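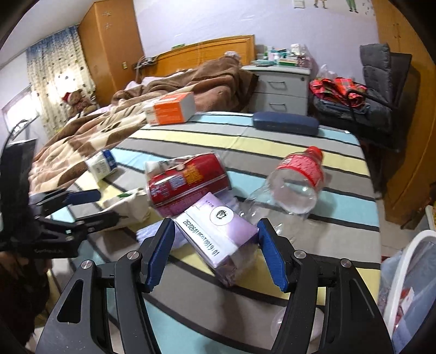
Open Day Interview: Svetozár Hudec on Teaching Robots to Pick Things Up

The October open day at the Prelley Institute brought 175 registered visitors to the Allberg campus. Many of them asked to see the work of the Ikura project, which studies how robots may learn to handle ordinary household items. Svetozár Hudec, who leads the project, gave two demonstrations during the day and agreed to answer questions after the second.

Visitors had expected to meet a robot, and Dr. Hudec said he was used to the question of where it was. In this part of the work, people do the handling themselves. Each person holds a gripper by its handle and uses it to grasp, turn and put down an item, and the movements are recorded for later use in training.

"A robot has to get its first lessons from somewhere," he said. "We can program a movement in great detail, and for a factory that often works very well. In a bedroom or a kitchen you would be writing new programs every day. It is faster to let a person show what a good grasp looks like, using a hand that is close to the one the robot will have."

He was asked why the operators do not simply use their own hands. Human fingers, he replied, are too capable for the purpose. A person can roll a small carton into the palm, support it with the thumb and correct a slip before noticing it. None of that carries over to a machine with two jaws.

"When you hold the gripper, you give up most of your tricks," Dr. Hudec said. "You have to think about which side of the box to approach and how wide to open. New operators are often surprised by how hard a simple box is during the first hour. That difficulty is the same one the robot has, so we want it in the recordings."

The black jaws carry blue pads where they meet the item. Several visitors at the first demonstration wanted to know whether the pads could be made softer. Dr. Hudec said the group had tried other pads in the past and would try more, but that changing them in the middle of a collection period makes the older recordings harder to compare. The present pads will stay in use until the period ends.

The choice of items drew the most discussion. The group works with packaging and small goods of the kind found in any home: a milk carton, a plastic water bottle, cardboard boxes, a glasses case. Dr. Hudec said the selection was deliberately plain.

"People sometimes offer us special test blocks with perfect edges," he said. "We do have those, and they are useful for checking the equipment. But a robot that will help someone at home is going to meet a bottle lying on its side, on a soft surface, with a blanket next to it. We would like it to have seen that many times before it is asked to do anything."

The same reasoning applies to the rooms. Sessions are held in furnished rooms with the usual furniture left in place, including wardrobes, a bedside cabinet and whatever is standing on it. A striped cloth, in the view of Dr. Hudec, is a better background for this work than a clean white one. Stripes can confuse a system that looks for edges, and a system that has only been trained on white tables will find this out too late.
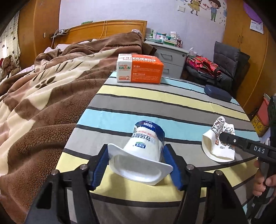
Ikura Project | Household Handling Group, Prelley Institute

Empty containers have a section of their own in the group's plan. A yogurt cup held upside down or a crumpled paper cup on its side may look like an odd subject for research, and one visitor said as much. Dr. Hudec did not object to the remark.

"Clearing up is a large share of what people would like help with," he said. "An empty cup is light and thin. If you squeeze it as you would squeeze a full one, you crush it. And a paper cup that has already been flattened no longer has the shape the system expects. We have to show it both, and we have to show it many ways of taking hold."

He added that a cup may be gripped by its wall or by its rim, and that operators are asked to vary their approach. If every recording showed the same grasp from the same side, the robot would learn that grasp and little else. Operators are also asked to work at a normal pace. Very slow and careful movements look tidy on a screen but teach the system to be slow.

Two grippers may be in use at once. Asked whether this was meant to save time, Dr. Hudec said that it served a different purpose. Many household tasks need a second hand to steady an item or to move a neighboring one out of the way, and he considers the timing between the two to be among the hardest parts of the research. The operators practice together for six sessions before their recordings are accepted.

A question from the floor concerned failed attempts. Dr. Hudec confirmed that these are kept. A dropped box is marked as such by the staff member who reviews the recording, and the attempt is stored with the others. "A great deal can be learned from a grasp that almost held," he said. "I would be worried about a collection that had no mistakes in it. I would want to know who had removed them."

On the matter of privacy, he stated that people taking part in the sessions sign a consent form and may withdraw their recordings at a later date. The form was revised earlier this year by the Jireš Office for Research Practice, and copies were available at the information desk.

Several visitors asked when such a robot might be bought. Dr. Hudec declined to name a year. He said the group's own aim was more limited, namely to publish a collection of recordings that other laboratories could use, with clear notes on how it was made. The first part is being checked at present. Work with a robot arm, in which the recorded grasps will be tried on the same kinds of items, is planned for the next stage and will be carried out on the Allberg campus.

He was also asked what he would advise school students who wish to enter the field. He recommended mathematics and at least one practical subject, and suggested that they watch closely how they themselves pick up a glass, a sock or a coin. He still does this at breakfast, he said, and his family has asked him to stop.

School groups that were unable to attend the open day may request a visit through the Institute's visitor services. Groups are asked to name a contact teacher and to state whether any member needs step-free access to the demonstration room. Requests for the spring term are now being accepted.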